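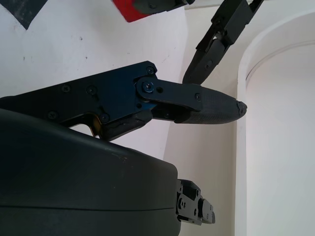

Search this site Search

Tegwen Nicholas opens the door with a paint scraper in her hand and tells me to mind the step. I've come to Larville to talk about her hallway, which she has been doing up since August — slowly, she says, and mostly after tea.

She loves an arch. "My nan had one between the kitchen and the back room, and I always thought it was dead posh," she tells me. "Square doorways feel like an office, don't they?"

I ask about the colour, as I'm having the same battle at home (everything I try goes yellow by teatime!). Tegwen tried 20 pots of off-white before she settled. "My husband couldn't tell any of them apart. I could, and I'm the one who walks through it."

The plastering was the hard bit. Her friend Gwawr Probert did the curve over two weekends and charged her £243, materials included. "She cut a template out of cardboard and kept holding it up and swearing," Tegwen says. "I just made the toast."

Would she do another one? She looks towards the stairs and laughs. "There's the landing. Gwawr has said no, but she said no to this one as well."

We have a second cup of tea and she gets the paint charts out again.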